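4.2 The work surface and what stood on it

Tables are the least cited items in the tidying literature, and we had planned to keep it that way.
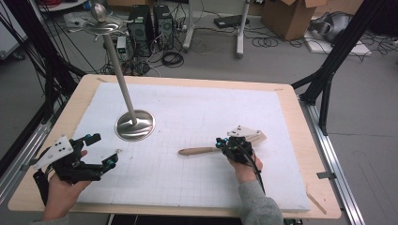
Our original protocol gave the work surface a single line in the materials list. By the end of the pilot sessions it had earned a section of its own, mostly by misbehaving. Participants placed things on it, slid things across it, leaned on it while thinking, and drummed on it while pretending to think. Each of these habits left its mark either on the surface or on the data.

Figure 3. Table with gridded foam board, metal stand and wooden-handled tool.

The table has a light wood top. Bare wood turned out to be a poor partner for our purposes, being hard, noisy and inclined to send a dropped object on to the floor. We therefore laid a white foam board over most of the top and left a border of wood showing on every side. The border was meant as a margin of safety. Participants treated it as a shelf. In the Fendwood sessions, spare items migrated to the border so reliably that we began to record it as a storage zone, and the coding manual now has a category for it (code B, "parked").

The board carries a pale gray square grid. We had hoped that a grid would be faint enough for people to ignore and clear enough for us to read. The first hope was met rather too well, and the second depended on the light. Several participants, asked afterward whether the lines had influenced where they set things down, wanted to know which lines. One participant did line up every object with the nearest square and then apologized for being untidy. We kept her session in the sample.

Foam board also keeps a diary. Scuffs and shallow dents build up with use, and a dent near a favored spot can make a light object rock. Our remedy was to turn the board between blocks and replace it when the coders started giving the dents names. We did not find a reliable effect of board age on placement time, although the sessions on the oldest board, known in our notes as the Moon, were slower than we would have liked.

Objects on the surface fell into two groups, which we called anchors and movers. An anchor is something people arrange other things around. The metal stand in Figure 3 was our most successful anchor: it has a round base, a slender pole and a shallow dish near the top, and it looks as though it must be for something. We never told participants what. Left to themselves they assigned it a purpose within the first minute, most often jewelry, cake or incense, and then tidied in keeping with that decision. Those who settled on cake gave it a great deal of room.

Movers were ordinary household tools, among them the wooden-handled type in the figure. Long handles deserve a warning. A person putting away a short object decides where it goes; a person putting away a long one must also decide which way it points, and this second decision can take longer than the first. Across the 1634 placements coded, handles pointing at the anchor were a recurring source of second thoughts. Participants would set the tool down, look at the stand, and turn the handle aside, as if it were rude to point.

Two coders scored all placements independently. They disagreed on 143 of them, and nearly 70 of those disagreements concerned a single question, namely whether an object touching both the board and the wooden border was on the board or parked. Esther Kaijage, who wrote the first version of the manual, ruled that the base of the object decides the matter. This settled things until we met an object lying on its side, at which point the rule was amended to "the heavier end." Readers who wish to replicate the study are advised to pick a rule before coding begins and to write it down somewhere the coders cannot edit it.

The Sovano and Wijaya sessions used the same layout with a different set of movers. Results for those sessions are reported in Section 5, together with the matter of the missing spoon.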